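White Boxes Are Back at the Staniforth Packing Room

The packing room at Staniforth Hall is open again for spring, and if you have a closet full of things you've been meaning to send to someone, this is your month! The room closed over the winter while the floor was redone, and regulars have been asking about it since the first snow. The tables are back in place, the tape is stocked, and there is a fresh delivery of plain white cardboard boxes from Brinidska, the small box maker out on the Fandthorpe road.

For anyone new to it, the packing room is a simple thing. You bring whatever you want to box up, you take a table, and you pack it right there with as much elbow room as you like. Last spring people came in with quilts, jam, model train cars, a full set of soup bowls and one very large stuffed giraffe (it went in sideways, in the end, with its neck tucked under). Some of it was headed to family, some to storage, and a good share to the Fandthorpe swap shelf, where household goods go to find a new kitchen.

The swap shelf is the big news this year. Fandthorpe has cleared a second wall for it, so it can now take 100 boxes at a time. The Flinport side has promised to send the first 66, and 17 of those were already packed and labeled by the end of opening morning. That's a wonderful start. Mugs, baking pans, table linens and children's books are all welcome, along with small tools as long as the sharp ends are wrapped. Please hold on to large appliances and anything made of loose glass sheets for now.

The white boxes deserve a word of their own. In other years the room used whatever cartons the stores had left over, and stacking them was a bit of an adventure, with cereal cartons sliding off shoe boxes all afternoon. The new ones are all one size, so they sit squarely on each other, and the plain sides are so easy to write on! A thick marker shows up from clear across the room. The people who load the van are thrilled, and so is everyone who has ever had to open four cartons looking for the one with the saucepan lids.

There is no charge for a box if it's going to the swap shelf. Boxes for personal mailing are sold at cost at the front table, limit 2 per visit until the next delivery comes in. Tissue, newspaper and string are free to use in the room, and donations of clean newspaper are always put to work. Bubble wrap tends to go fast, so if you have a stash at home, bring it along.

A few tips picked up from last year's packers, who really do know their stuff. Set the box close to the front of the table, where you can look straight down into it, and leave the flaps open until the very last item is in. Heavy things go on the bottom. Plates travel best standing on edge, with a fold of newspaper between each one. Socks and dish towels make terrific padding, and they count as a gift too. Write the contents on the side as well as the top, so the label can still be read when something is stacked over it. And give the box a gentle shake before you tape it. If you hear rattling, there's room for another towel.

The hall's old wooden tables are still in use, by the way. There was some talk of swapping them for folding ones during the floor work, and we are so glad that idea went nowhere. They're heavy, they stay put when you lean on a stubborn flap, and they are a good height for working on your feet. Please do your cutting on the mats and keep hot drinks on the windowsill side.

The room opens at 9 in the morning and packing wraps up at 4, with the van for Fandthorpe leaving shortly after that. Boxes that miss it can be left by the side door with the label facing out. There's no sign-up, and families are welcome. Younger packers get the job of decorating the lids, and last year's turned out so well that Fandthorpe kept several of them up on the wall. Expect whales, rockets and a great many cats.

A repair table will run alongside the packing for the first time, for things that need a button, a dab of glue or a new screw before they go in a box. If it proves popular it may stay on into the summer. Anyone with a jar of odd buttons at home knows what to do!

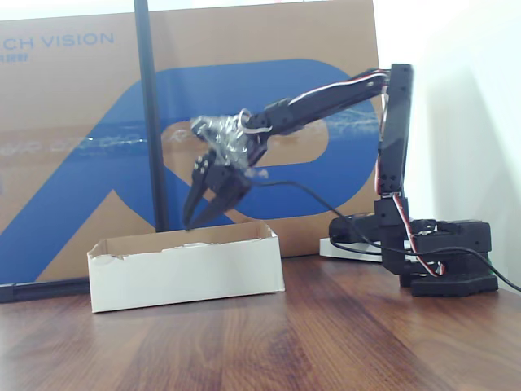
FLINPORT, March

A white cardboard box stands open near the front of a wooden tabletop, just how last year's packers like it. The second delivery from Brinidska is expected before the end of the month, and the limit on personal boxes will be lifted once it arrives. Until then there are plenty for the swap shelf, so bring those extra mugs. The side entrance at Staniforth Hall is step-free, and there are carts inside the door for anything heavy. Fandthorpe will post its running list of wanted items at the front table, and right now muffin pans are at the top of it, followed by picture books and pillowcases.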